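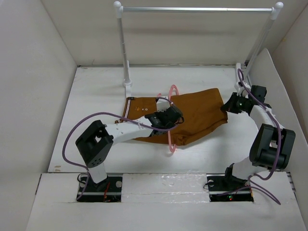

Notebook, April -- subtitle and cut notes, the Kazemi short

Picture lock was supposed to be last night. It is not locked. Keyvan rang at dinner to say the grandmother should be on the ferry "a little longer", and when Keyvan says a little he means a reel.

Where things stand with Vollosham (working title, and if anyone has a better one please speak before the festival form does):

Ferry sequence. Now runs to 1000 frames, up from something sensible. I have kept the old version in the bin called OLD and the even older version in the bin called GOOD. Colour on the water shots still swings green whenever the sun goes in. Mojtaba thinks he can bring them together in the grade. Mojtaba also thought he could fix the wedding footage, so I am leaving room in the schedule.

Kitchen scene. Take 3 for the mother, take 4 for the son, and the two don't match because he has finished his tea in one and has a full glass in the other. Tried cutting around it with the aunt's reaction. Works if you're watching the aunt. Everyone watches the aunt anyway, she's the best thing in it.

Subtitles. First pass is done and reads like a tax letter. The uncle's joke about the donkey takes two full lines in English and arrives well after he has stopped laughing. Cut it to "Ask the donkey", which loses the grandfather reference but lands on time. Keyvan to approve. The place name Silach was spelled two ways in the translation; I've gone with the one on the script's title page and searched for the rest.

Sound. The fridge hum under the argument was a favourite of mine until I heard it on proper speakers. Notched it out, and now the room is dead. Need thirty seconds of clean room tone and the folder labelled ROOM TONE contains a man eating chips.

Music. Lutetti have sent the new cue for the arrival. Lovely clarinet, far too sure how we ought to feel. Asked for a version without the strings. They sent one without the clarinet. Asked again.

Export problem from this morning: render stopped at frame 2345 both times. Offline clip on the second video track, a leftover title card underneath the harbour shot. Deleted it, rendered fine. If it happens to you, look there before reinstalling anything -- I did not, and that was my morning.

To do before the next screening:
Shorter ferry, and a conversation with Keyvan about the shorter ferry
Mojtaba to send grade stills for the water
Credits: check the cousin's surname with her, not with her brother
Donkey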